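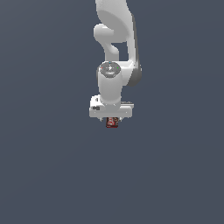
Chidubem Briggs

I spent most of December on the gripper setup for our simulated cell, and I want to write down the settings before I forget them. The cell is one white arm, one two-finger gripper and a pudding box. Pacita Navarro built the first version and passed it to me when she moved to the Flurgate project.

The job is simple. Open the fingers, come down over the box, close, lift. In my first batch the arm missed or dropped the box 14 times out of 50, and nearly all of the bad ones went wrong in the last bit of the approach.

I started with the wrist view, because that is what the grasp code works from. The left finger shows a lot more of itself than the right one does in that view. I had assumed the camera mount was modeled crooked, and I lost an afternoon to that idea. The mount was fine. The offset is in Pacita's original file, with a comment next to it that says "leave this."

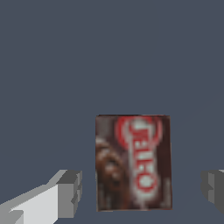

So I left it, and went to the finger opening instead. The old value came from a different gripper model and the fingers weren't going to the full width before the descent started. I set the open command to finish first, then added a wait of 18 steps before the arm moves down. It makes every run slower. I can live with that.

Next was centering. The box doesn't have to be dead center between the fingers, but if it's well over to one side, that finger gets there first and shoves it. I check the gap on both sides now before I let it close.

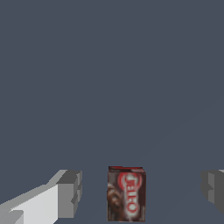

Fingers open, box a little nearer the left tip.

Friction was the last thing. Kourosh Nouri told me to stop raising the closing force and look at the contact settings on the fingertips, and he was right. Somebody had set them very low for a test and never put them back. I restored the defaults and brought the force down again - it had crept up every time one of us got annoyed.
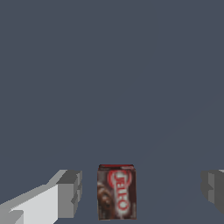 Last updated: December, 9:40 p.m.

After all that I ran the batch again overnight and stopped it at 3,102 steps to read the log. The grasps I looked at were good. I still want to try it with the box turned a quarter of the way around, and Zohreh Yazdani has asked for a taller carton too. I'll do the turned box first. If you're using the same files, copy the wait and the contact settings and leave the camera offset alone.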